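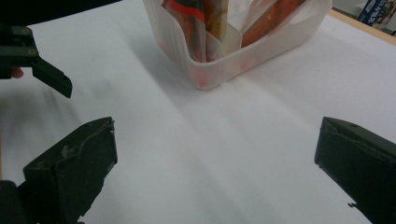
Fig. 1. Item picking: packaged food in a frosted plastic bin, with the jaws of a hand-held gripper open in front.

Work and Automation, handout 3
Tutor: Shirley Holroyd
29 January 2024

Case: the Sedgwick packing site at Clirnstead

Sedgwick packs mixed food orders for small shops. Until November every item was picked from its bin by hand. The site then brought in Mirneo picking arms on one line and kept the other lines as they were.

What changed on the line

Pickers used to walk between shelves. They now stand at a station, refill bins and clear faults. A fault is any item the arm drops or fails to grip. Glossy pouches and items leaning against the bin wall cause most of them.

Some pickers were moved to demonstration work, where a person holds the gripper and does the pick so that the movement can be copied. It is paid at the same grade as picking – a point the staff side raised twice.

Targets

The hand-picking target was 300 items a shift per person. There is no personal target on the new line. Staff told Shih-chieh Wu, who interviewed them for the course, that they missed knowing how they had done. Several also said their feet hurt less and their necks hurt more.

Training

Each person had 30 minutes on fault clearing before the first shift. The supervisors had a full day at Rarkuvcombe.

For the seminar

Read Wu's interview notes, starting with the night shift. Bring one task from a job you have done and write down who would deal with the faults if it were automated. We meet in room 314.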